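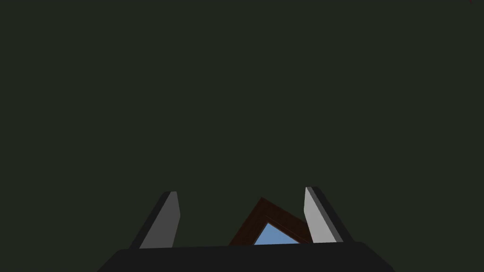
2 min read

Anyone who has walked past the old seed store in Huvthorpe lately will have noticed the windows are clean again, and there is a very happy reason for it. The town's lending library of garden tools is moving in this July, after 11 years of squeezing itself into the back of the Pavliuk bakery (where, it must be said, the rakes always smelled faintly of rye bread).

Zlata Pavliuk started the whole thing with a wheelbarrow and 8 spades left over from her father's allotment, and it has grown in that slow, friendly way good things in Huvthorpe tend to. There are now 122 households on the books, and some 1000 loans went out last year, most of them in one frantic month of spring.

"I'll miss having it behind the ovens, but my flour deliveries won't," Pavliuk told us, laughing.

Illia Marchuk will run the new counter on Saturdays and hopes to add a sharpening bench before the fall. Borrowing stays free for anyone living in Huvthorpe or out along the Purnar road, and existing cards will still work. If you have a hedge trimmer at home that belongs to the library, now would be a lovely time to bring it back to the bakery, and do stay for a bun while you're there!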